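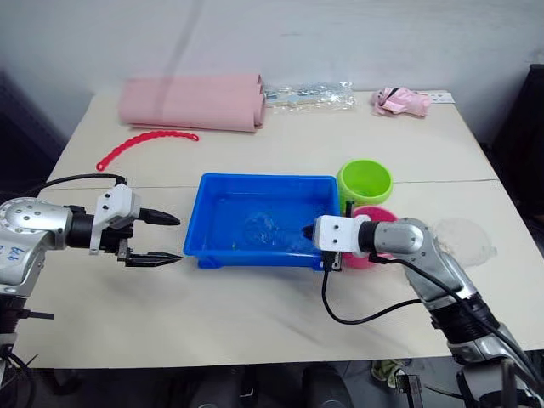

The white table at Prosto, Drikesport, with a blue tray.

About Prosto

Prosto is a toy library in Drikesport. We lend toys, puzzles and board games to families, in the same way that a public library lends books. The word "prosto" means "simply" in several languages, and it was the first name on our list. We looked for a better one for a long time and did not find it.

We opened in a former shoe store on Gallardo Street, with six shelves and one cash box. Today the collection has over 3,000 items, from baby rattles to strategy games which take a whole evening. In the last year we made 3,117 loans. The most borrowed item was a marble run, and it came back every time with fewer marbles. If you find some of them under your sofa, please bring them. We do not charge for late marbles.

How membership works

A family pays once a year and can have up to 10 items at home at the same time. The loan period is four weeks. You can extend it one time by phone or at the desk, if another family is not waiting for the same item. Grandparents, babysitters and home daycares are also welcome to join, and they pay the same price as everybody.

Each item has a card with the age, the number of parts and the small remarks of earlier borrowers. Please read these remarks. They are often more useful than the text on the box – "very loud" is a typical one.
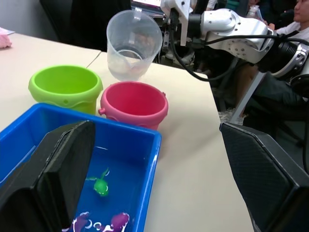

We choose new toys twice a year, in March and in September. Members write their wishes in the notebook at the desk, and we read all of them before we order. We prefer toys that can be washed, repaired and used by children of different ages. Water toys are a good example of this. A blue plastic tub, some shallow water, a green fish and two purple ones are enough for a small child to pour, push and catch, and an older brother or sister can invent rules for a fishing contest. Please dry all water toys well before you return them.

Our second location

Since last July we also have a small room in Avard, next to the bakery. The choice there is more limited, but you can order any item from Drikesport and it will come with the next delivery. Items from one location can be returned in the other. Only the large outdoor toys must go back to Gallardo Street, where we have the space for them.

Giving toys to us

We accept used toys in good condition, complete and clean. Please ask at the desk before you bring a big quantity. We cannot take soft animals, car seats or anything with a missing battery cover. Jigsaw puzzles we count piece by piece, so it can take a while until you see yours on the shelf.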